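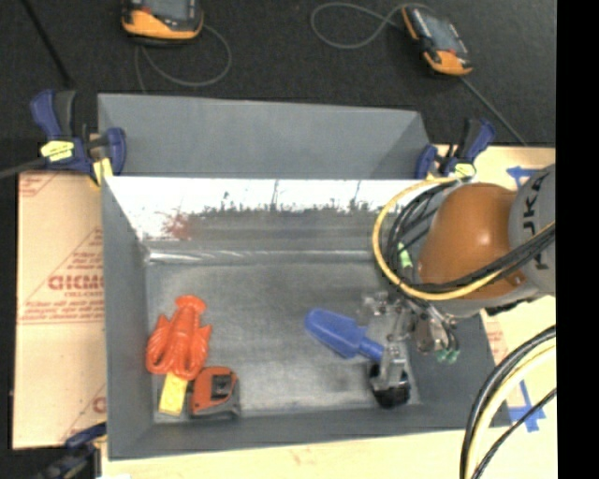

Small-items bin, lobster, block, tape and scoop on the bare floor.

Forum: Workshop Storage > Bins, Totes and Racking
Thread: Metal bins for mixed loose items, liner or no liner?

siltis_bench
2026-06-07
The bin is gray metal, open top, fixed in position. Contents rotate. At the moment it has the orange-red plastic lobster, a yellow block, a tape measure and a blue scoop in it, plus whatever ended up in the front right corner.

Two problems. First, the floor is scuffed and the lower part of the back wall has gone speckled, with vertical scratches. Second, small things drift to the corners and stay there. The floor is flat, so I assume it is out of level, but I have not put a level on it yet.

Options I am considering:
1. Leave it bare and accept the wear.
2. 6 mm closed-cell foam sheet, cut to the floor.
3. Rubber mat, Clinside ribbed, same footprint.

Load is light. The heaviest item that goes in is 300 g. Has anyone run foam in a metal bin for longer than a few months?

dovetail_dan
Foam, no. I had it in three bins. It lifts at the edges, grit gets under it, and the grit does more damage to the floor than the contents did. Pulled it all out in November.

rackrate
Depends on the adhesive. Foam laid in dry will lift. Foam on a full-coverage spray adhesive stays put. Mine has been down for two years with no lift except one corner, where I cut it short.

dovetail_dan
And when you want to replace it?

rackrate
Scraper and solvent. Half an hour per bin.

dovetail_dan
That is half an hour per bin I don't spend on bare metal.

quartercrate
Is the speckling on the back wall corrosion or just the finish? If you can feel an edge with a fingernail, the coating is going and a floor liner does nothing for it. The reddish smudge on the left side of that wall would bother me more than the scuffs. Could be rust, could be transfer from something orange. Wipe it with mineral spirits on a white rag and look at the rag.

siltis_bench
Wiped it. Some color came off, a faint mark is still there. No edge that I can feel on the speckled part. I am calling it surface wear for now.

quartercrate
Then a liner on the floor only is reasonable. I would still go over the wall with paste wax.

hexkey_241
Wrong question, in my opinion. Four unlike items in one big bin is a sorting problem. The tape measure has no business under anything or next to anything with hard edges. Put dividers in. Grasso sells slotted ones in 100 mm height, or cut your own from hardboard.

siltis_bench
Dividers are out. The items have to be free to lie anywhere on the floor. I need the full open area.

hexkey_241
Then they will bunch up. You have the lobster with its claws over the block and the tape hard up against the block, all in one corner, and the scoop alone on the other side. Any open bin does that.

rackrate
A mat would at least slow it down. Plastic slides on bare metal. On ribbed rubber the scoop will stay where it lands. The lobster too, probably, with all those ridges and legs.

dovetail_dan
Ribbed rubber holds dust in the ribs. Go smooth. Vamel makes a smooth nitrile sheet, or any shelf liner of decent weight will do. Cut it about 2 mm undersize on each side so it drops in without curling up the wall.

mothballed
One point in favor of rubber that has not come up is glare. The top of that back wall is blown out white and there is a bright line along the crease where it meets the floor. With small parts in a shiny bin I lose things against the reflection. A matte floor fixes the floor half of that. For the wall, scuff it with a gray abrasive pad and shoot flat paint.

quartercrate
Don't abrade a coating that is already marginal. Wax it and move the light.

mothballed
Wax makes it shinier.

quartercrate
Thin coat, unbuffed.

mothballed
Still shinier than flat paint. We can disagree on this one.

siltis_bench
Decision so far: smooth nitrile, laid dry, cut undersize per dovetail_dan. Wall stays as it is until I have moved the light. I will check level before the mat goes in and shim if needed.

hexkey_241
Check level with the bin empty and again loaded. Sheet metal floors oil-can.

siltis_bench
At 300 g?

hexkey_241
Takes a minute to check.

rackrate
Post the sheet thickness you end up with. I have two bins due for relining and would try nitrile if it lies flat without glue.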